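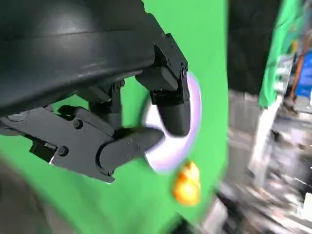
Fingertips at the white disc, wrist view

pejman_f
We have 825 for a second gripper. The Zeltine costs 385, spare fingertips are 5 each. Is it enough to buy one and keep the rest for repairs?

azucena.o
I would not. The Rorkia is 337 and has the same screw pattern.

pejman_f
But its fingers are shorter, no? For flat round things I need the length.

mingxuan
Disagree with Azucena. Cheap joints get loose, then you pay twice. Take the Zeltine and order the tips in February.

azucena.o
Mine are still tight.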